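3.2 Laundry task and student roles

The laundry task was the third exercise of the final-year manipulation module at Golestani, and the only one in which both arms were required. Students worked in teams of four. Each team had one afternoon slot per week to record demonstrations by teleoperation, and one further slot to train and test its policy. 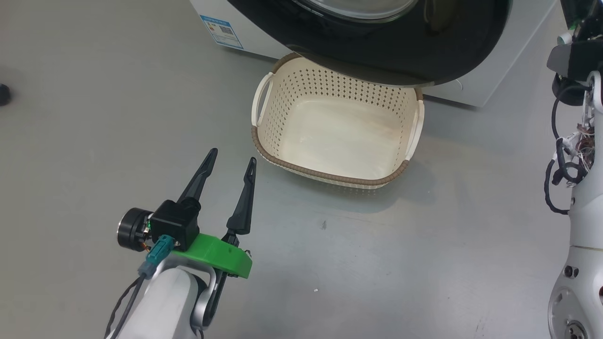
Teams were free to divide the work as they wished, but each had to name an operator, a resetter and a log keeper before a session began. The resetter returned the objects to their start positions and the log keeper recorded any departure from the protocol. Basket pose was the most disputed item in the logs. The protocol allowed a small rotation relative to the washer, and a basket set slightly askew, as in Figure 4, was accepted as a valid start. Two teams nevertheless squared it up by hand before each episode, and their policies coped poorly when the angle was varied at test time. Bakhtiari later added a rotation schedule to the Destow logging tool, which told the resetter what angle to use next.

Figure 4. Laundry task, view from the head camera.

In total the teams recorded 3,670 episodes, of which 906 were rejected at review. Most rejections were for late starts or missing wrist video – faults of procedure that fell sharply once the log keeper was required to confirm all streams aloud. The retained episodes were divided by team, so that no team was tested on its own demonstrations.

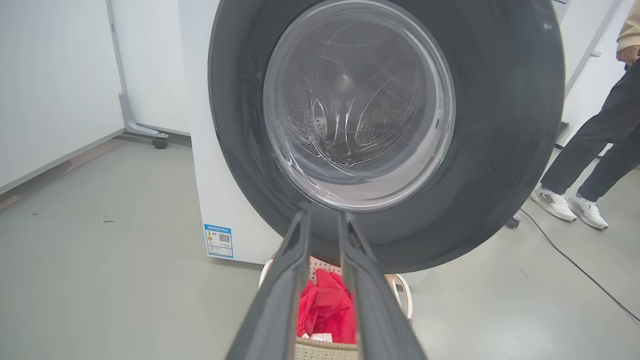

Why were the students not given a ready-made dataset?

The module was meant to teach how recording choices affect a trained policy, and a ready-made set would have hidden those choices. In the exit survey, 68 per cent of students named data review as the part of the course that most changed their later practice. Shahbazi, who marked the written reports, found that the stronger ones traced individual test failures back to particular sessions in the log.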